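About Us

Welcome, and thanks for stopping by! Skerkier is a software company, and we have been one since Gergely Hegyi wrote the first version of our motion planner on his kitchen table one very cold January, with a stack of old textbooks on one side and a pot of soup on the other. We don't build arms or hands, and we've never really wanted to. What we love is the part in between, where a plan for two arms has to become something they can do at the same time without bumping elbows.

These days most of our effort goes into Plademau, our planning and control package for two-armed work. It takes in what the cameras know about the parts, decides which hand should go where, and sends fresh commands to the arms 500 times a second (we're fussy about that number, as anyone who has sat through one of our reviews will tell you).

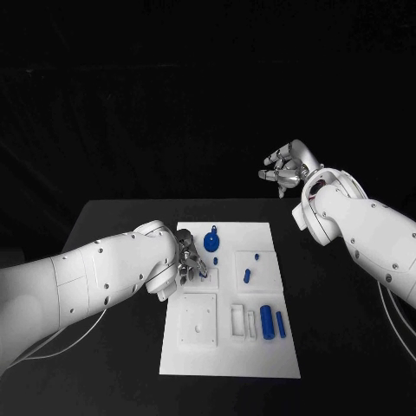 Ditombridge, 5 November 2023. Pegs, cylinders and small fixtures on a white board keep us busier than you might think. The left hand is down at a little blue part while the right one stays up and open, clear of the board, and getting two arms to share a space that small is a big piece of what Plademau is for. Our test library has grown to 155 board tasks, and every new release has to run through all of them before it goes out the door.

We also look after Nikolaidis, our log viewer, which started as a weekend script and now has a manual 76 pages long! It lets you scrub back through a run and see what the planner believed at each step. If you'd like to try either one, write to us or come by the office in Ditombridge. The coffee is decent and we do like to talk.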